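**Brestley Hall: shared workspace and furnished room**

6 December 2025

Members are advised that the rearrangement of the main hall at Brestley is now complete. The work was agreed in February with Dakbridge, which manages the building, and covers 316 square metres of floor. Existing furniture has been kept wherever its condition allowed.

The partition room remains in its present position and is furnished as a sitting room. It may be reserved through the Seo booking page for periods of up to 2 hours. Outdoor shoes should be left outside the doorway, and the lights switched off on leaving.

The work tables in the open part of the hall are not reservable. Members may eat and drink at them, provided that wrappers and glasses are cleared away afterwards. Cables should be coiled and returned to the store cupboard at the end of each session.

The washing machine is reserved for covers, curtains and other textiles belonging to the hall. Personal laundry is not permitted. Requests for a wash should be entered in the log kept by Cukurent, the cleaning contractor, before 9 in the morning.

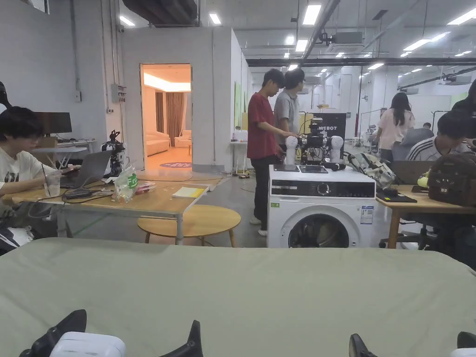 *The main hall at Brestley, with a work table to the left, the washing machine at the centre and the sitting room beyond.*

Damage to furniture or fittings should be reported to the Dakbridge office on extension 1161. Stools taken from the work tables for use elsewhere in the hall must be returned the same day.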